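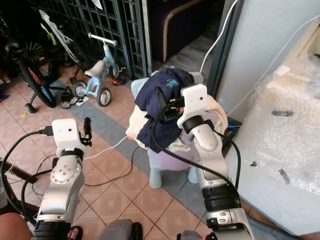 Clothes on the stool, with the tricycle and bicycles behind.

Laundry at the Wisham address is now sorted in the tiled area by the gate. The household adopted this arrangement in April, when the upstairs landing was given over to storage, and it has been kept for the present season. Garments are placed on a low plastic stool and taken up one at a time. Towels are set aside for a separate wash — a rule introduced by Yannick Courtois and observed by most members of the family.

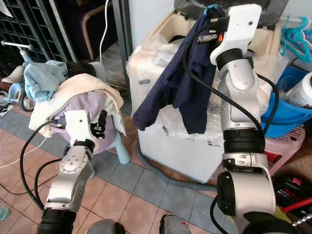 A navy blue garment held up near the washing machine.

The machine retains part of its bubble wrap, and removal is scheduled for the weekend. Hangers are kept on the same side as the basin. Readers who wrote regarding the hard-water tablets are advised that a separate entry will follow.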